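Skultgate Hill Shrine

Skultgate Hill Shrine is a place of pilgrimage and a visitor attraction on the north side of the town of Skultgate. It is built partly on the surface and partly inside the hill, where a network of passages joins eight chambers. The shrine is known for its painted ceilings, its bell stairs and the long climb to the upper terrace, which has 317 steps. It belongs to no single religious tradition, and people of several faiths visit it.

History

The oldest part of the shrine is a small cave on the east slope. Shepherds from the Clurnberg valley used it as a shelter and left small offerings there, mostly wool, candles and bread. It is not known when this custom began. The local writer Ifor Prydderch described the cave in his walking guide to the valley, and he wrote that the walls were "black with the smoke of many winters."

The shrine in its present form is the work of Alun Parry, a retired quarry worker. Parry bought the slope from the Dunne estate and started to dig a second chamber behind the cave. In the beginning he worked alone and only in the summer months. Later he was joined by his niece, Siwan Jenkins, who had studied mural painting. Jenkins painted the ceilings of the first five chambers, and her style, with large faces, fish and blue flames, has become the best known feature of the place.

After the death of Parry the digging stopped for several years. It was taken up again under Rachid Bennani, a builder of garden grottoes, who completed the last three chambers and made the passages safe for the public. The lower entrance, with its two staircases, is also from this period.

Layout

Visitors enter through the lower gate, where shoes must be left on open shelves. The first passage is level and wide. After the second chamber the route divides. The left branch is a crawling tunnel with a smooth clay floor, and the right branch is a spiral stair for those who do not wish to crawl. Both branches meet again in the Water Room, a round chamber where a spring covers the floor to the height of the ankle in wet seasons.

The fourth chamber is called the Hall of Spoons. Its walls are covered with metal spoons that were pressed into the plaster while it was soft. According to the custom, a visitor who finds two spoons of the same pattern may ring the bell at the door. The fifth chamber has a low ceiling, and it is the only one with a bench.

From the eighth chamber the bell stairs lead outside to the upper terrace, at a height of 290 meters above sea level. On clear days the roofs of Kodville can be seen from there. The terrace has a small pavilion, a reading room and a tea counter, which is open in the afternoon.

The reading room holds the notebooks of Parry, the sketches of Jenkins and a collection of books on caves, grottoes and folk religion. The books may be read at the tables but they may not be taken away. 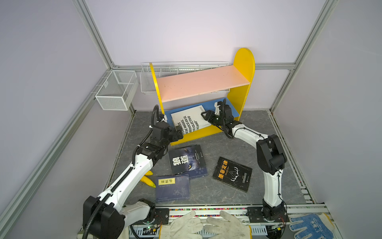
Customs and festivals

The main festival of the shrine is the Night of Lamps, held in June. In the evening the electric lights are switched off and visitors go through the chambers with oil lamps, starting at the lower gate at 9 p.m. The walk ends on the terrace, where flat bread with honey is given to everyone. Singing is allowed in all chambers except the Water Room, which is kept silent by tradition.

A smaller custom is the tying of wool to the iron rail at the old cave. The wool is collected in spring and burned on the slope. The travel writer Pendo Nyaga has compared this practice with the wish trees that are found in many countries, although she noted that visitors to Skultgate do not usually make a wish. They say the name of a person who is absent.

Access

The shrine can be reached on foot from Skultgate by a marked path that begins behind the old market hall. The path is steep in its second half and can be slippery after rain. A bus from Kodville stops at the bottom of the hill. The crawling tunnel is closed to visitors with large bags, and there is no elevator to the terrace. A separate road from the Clurnberg side leads directly to the pavilion and is used by people who cannot climb the stairs.

See also

Clurnberg valley
Grotto
Wish tree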